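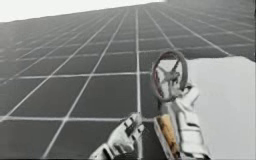
Según Raltano, probar antes en simulación es perder una mañana para acabar descubriendo lo mismo en la célula real. Tomamos nota. Este manual opina otra cosa, y además el seguro también la opina.

4.3 Ensayo virtual de manipulación de volantes de válvula

Aplicable al entorno Wakevby con dos brazos. Revisión del 27 de octubre de 2018.

1. Cargue el suelo cuadriculado y compruebe que la escala es la del proyecto. Un volante de válvula del tamaño de una rueda de tractor se agarra de maravilla, pero no cabe en la planta.

2. Fije la velocidad máxima en 100 mm/s. El control deslizante llega a 320 – no es una invitación.

3. Asigne el volante a un solo brazo. El otro queda abierto y en espera hasta que el primero confirme el agarre.
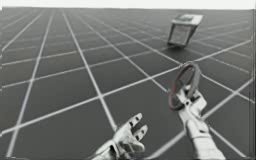
4. Confirmado el agarre, mantenga la posición durante 9 segundos antes de autorizar cualquier giro. Sí, los nueve.

5. Guarde el registro con el nombre de la tarea. «Prueba_buena_final_2» no es una tarea.

NOTA: El código 583 indica que falta el modelo de contacto del objeto. Reiniciar no lo arregla, aunque es tradición intentarlo. Vuelva a importar la pieza desde la biblioteca Bolitz.

PRECAUCIÓN: Un ensayo superado en pantalla no autoriza el movimiento en la célula física. Para eso hacen falta la evaluación de riesgos firmada, el vallado cerrado y la parada de emergencia comprobada en el turno – no en julio.

6. Si modifica la pinza, la pieza o la trayectoria, repita desde el paso 1. El módulo Chacko conserva los límites anteriores hasta que se borran a mano (véase 4.4).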